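4.2 Prayer requests on moderated forums

2019-11-04 | Helge Viklund and Esther Shemweta

The Tirkby board archive holds 617 threads, of which 600 were open to coding. The other 17 had been locked by moderators before August and were left out. Each thread was coded for form of address, use of set phrases and time to first reply. Posters borrowed from chain letters and from liturgy, often in the same message. Replies tended to repeat the closing phrase of the request - a pattern also found on Galdale, where posts are limited to 600 characters. We treat the repetition as a response in the liturgical sense. Threads with fewer than 30 words were coded for address only.

Related items
Votive language in the Pindix mailing lists
Xolalpa: pilgrimage and the early home page

Contact the editors | Copyright the authors | Back to top

Figure 3

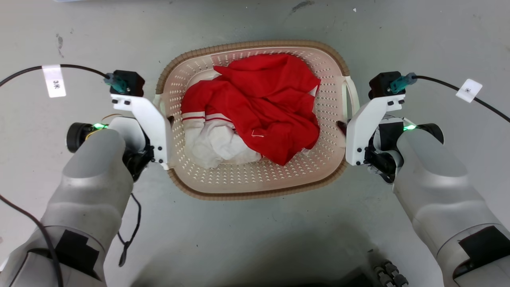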